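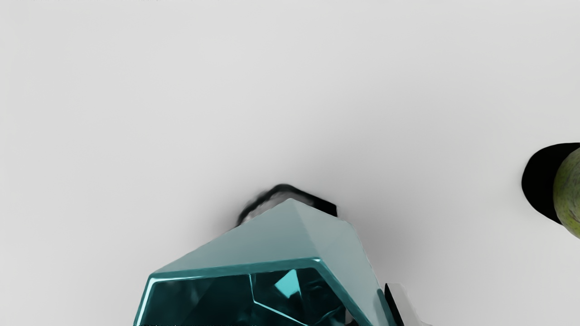

Render, teal faceted object on pale grey.

July, workshop notebook, E. Edwards

Shin pads for the under-13s, second go. Okwood girls want them before pre-season and the coach has asked for the same fit as last year with a softer back. I have the old pattern from Gough and it is too long for most of them. Took 2 cm off the bottom and left the ankle curve as it was.

Foam: the Pramon sheet cuts cleanly but creases at the fold line if it is left rolled. Store it flat from now on. The older grey sheet is fine for the back layer, not for the front.

Drop rig set at 40 cm, same weight as before. Ran the short pad first with the strap buckled, then with it loose. The loose one slid down the dummy leg every time and the edge took the knock instead of the middle. I'd like the strap moved up a finger's width before anyone wears these in a match.
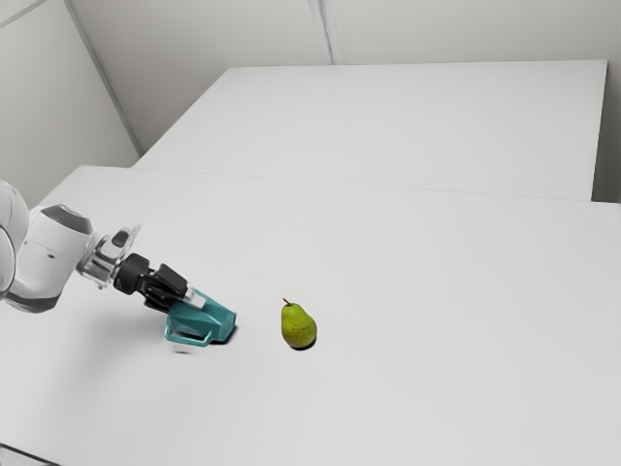 Glue needs the full night. I tried one pair after lunch that had been stuck in the morning and the back peeled away at the corner. Put those in the scrap tray, please don't hand them out as spares.

Sizes. The list from the club has 173 players on it across all the age groups, which is more than I was told. Most of the younger ones are down as small, but the heights were written in last autumn and some of them will have shot up. Have asked the coach to measure again at the first session at Harorholm, sock on, knee to ankle bone.

Keepers want something thinner under the long socks. Not started. There may be enough offcut to try it.

To do before the next batch:

- move the strap slot on the card pattern and mark the old one VOID
- find the sharp punch, the one in the drawer tears the edge
- order elastic, up to 2 rolls, black if they have it
- wash the dummy leg cover
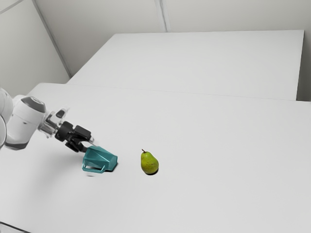 - ring Gough about the missing page of the pattern, the left and right curves aren't labelled on my copy
- weigh a finished pair against last year's and write it in here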